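Drarnwood / Who we are / About the school
3 min read

About Evangelista Language School

Evangelista is a small language school in Drarnwood. We teach English and Portuguese to adults, and since last year also to children from four years old. I am Lucimara Bittencourt, the director, and I still teach two evening groups because I don't want to forget how it feels to stand in front of a class.

I came to Drarnwood with a teaching diploma and an English that was correct but very slow. In the bank I prepared each sentence in my head, and when I was ready the clerk was already speaking to the next person. Many of our students know this situation. For this reason our first lessons are about the bank, the doctor, the bus and the telephone. The grammar comes too, but it comes a little later.

How we started

The school opened in December above the Tuvero bakery, with one room and 14 students. The heating made a terrible noise and we had to stop the listening exercises when it turned on. After three winters we moved to our present address on the second floor, where we have five classrooms and a small kitchen. Today we have 110 students and 9 teachers. Most of the teachers learned English or Portuguese as adults, the same as their students.

Our lessons

Adult groups meet twice a week, in the morning at 9:30 or in the evening at 6:45. A group has no more than ten people. Before you join, we have a conversation of twenty minutes with you – there is no written test – and after this we suggest a level. If the level is wrong, you can change it during the first three weeks without paying again.

In the children's course nobody sits with a book for one hour. The little ones sing, cook, draw and build, and the teacher speaks the new language all the time. Colors and small words such as "on," "under" and "between" are learned best with something to touch, and soft cubes are good for this: the green one is on top, the purple one is at the bottom.

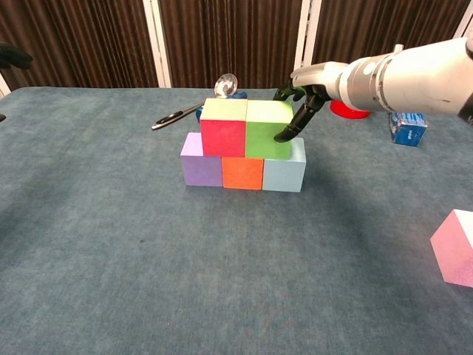 Our work with companies

We also teach inside companies. Our oldest client is Flevix, where we give a course for the people of the warehouse and the customer service. We visit the workplace first and write down the words that the employees need, so a driver and an accountant do not receive the same lessons. Last year we gave 629 hours of company lessons.

What we believe

A person who makes mistakes and continues to speak will learn. We correct, of course, but we wait until the sentence is finished. We also ask our students to keep their first language strong, and the parents to read at home in the language they love most.

Visit us

The office is open from 9 in the morning until 7 in the evening. You may come without appointment and drink a coffee with us. If you wish to watch a lesson before you decide, please tell us one day before – the teacher likes to prepare one more chair.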